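About Kerance

Who we are

Kerance is a small test shop in Cairns. We try out grippers, arms, cameras and controllers for people who have to buy them and don't have three months to find out which one fits the job. Started in a rented unit behind a tile warehouse, still there, more shelves now.

We don't sell arms. We don't take a cut from anyone who does. You send us the task, we set it up on the bench, run it with whatever hardware is on your shortlist, and write down what happened. Good and bad.

What we test

Mostly hands. Parallel grippers, suction, soft fingers, the odd custom thing somebody printed over a weekend. Also wrist cameras vs fixed cameras – a bigger argument than you would think – and controllers, mainly how they behave when a cable gets tugged or a part is two millimeters off from where it should be.

A lot of our work right now is taking electronics apart. Old desktop PCs, routers, set-top boxes. Recyclers want to know if an arm can get a memory stick out without snapping the board, and which gripper does it with the least fuss. Screws are one problem, clips and latches are a diffrent one, and cables are the worst of the lot.
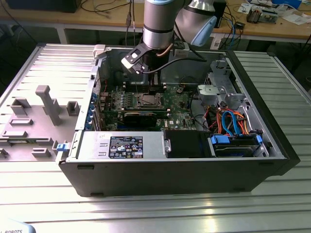
Every gripper gets the same jobs in the same order. Same start pose, same speed limit, same light. 46 tasks in the current set, from "lift a flat panel" up to "unplug a connector you can only reach from one side". If it drops something we log it and go again. If it breaks something we log that too and you get pictures.

Our longest run so far was 1769 pick attempts on one set of fingertips. The pads wore down before the motor did. That report is still the one people ask for most.

How a job goes

You write to us. We ask annoying questions about your parts. You ship a box of them (please label the box, we have had some mysteries). Bench time is booked, usually two or three setups side by side. You get the numbers, the video and a plain opinion at the end. Skip the opinion if you like, some do.

Clornen

Clornen is our own logging software. It lines up arm position, grip force and camera video on one timeline so you can see the exact moment a grip went wrong. Began as a pile of scripts. Current version came out in June, the manual is catching up. Customers get a copy with there results, no extra charge.

Tosum

Tosum is our quick-change wrist plate. We got tired of re-bolting grippers between runs so we made one plate that takes most of them. Rated by us for 1000 swaps before inspection. 39 gripper models fit it without an adapter, list on the downloads page.

Visiting

Yes, you can come and watch your own test. Closed shoes, long hair tied back, no drinks near the benches. Parking on the street side only – the tile people need the back lane for trucks.

Page last updated January 2025. Price list is being redone, ask for the current one by email.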